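Subject: Re: [toylib-talk] Late returns after dropping fines

Hi all,

I've been meaning to write since July, because our first year without late fees at Nollaseo has gone so much better than I dared hope! We made 3755 loans, and 282 families borrowed at least once. The desk is a nicer place to stand, too. People used to come in already apologizing, and now they come in talking about which puzzle drove them crazy. 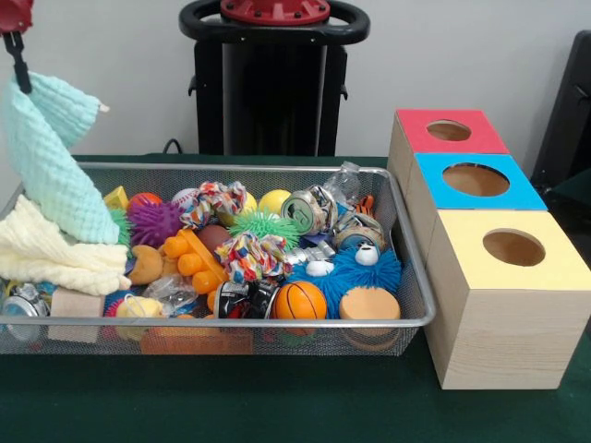 The change itself was small. We stopped charging by the day and wiped the old balances on the same morning, then sent one friendly email. I'd really push for wiping the balances – a parent who owes nine dollars from two winters ago won't come back for a new policy if the nine dollars is still sitting there. We wrote to 77 lapsed households and about 50 of them have borrowed again. I was so happy I printed the list.

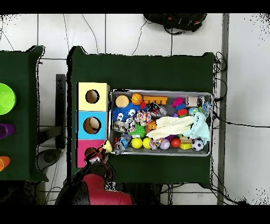 Someone at the Clisia branch wrote:

> We would love to do this but our board is nervous. Fines bring in very little,
> but they worry that without them the popular sets will vanish for months.
> How do you get things back? And does Pikport let you switch off the daily
> charge without losing the reminders?

Great questions, and we had the same worries. Most things come back a few days late, much like before. For the big-ticket sets we do one simple thing: if another family has a hold on it, the reminder says so. "Another family is waiting for this" works wonders, and it's a pleasant message to send.
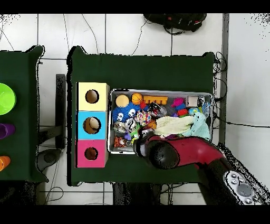 *Three boxes and the metal tray, from overhead.*

On Pikport: yes, you can! Set the daily charge to zero and leave the due date alone. If you delete the whole late rule, the reminders go with it, and we spent a confused week finding that out. The Mittal Street branch runs the older version and had to change it for each membership type, so set aside an afternoon.

We still charge for replacing a lost set, but only after two months, and we drop the charge if it turns up. 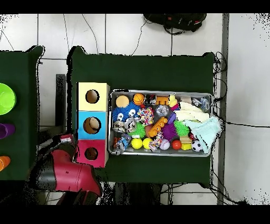
One more thing for your board – ask them to look at what it costs to collect the fines. Ours barely covered the stamps and the card reader, and that was before anyone's time. I can send our one-page policy and the wording of both reminder emails to anybody who wants them. Just reply off-list so we don't fill everyone's inbox.

Good luck at Clisia, and please tell us what the board says!

Nollaseo Toy Library, front desk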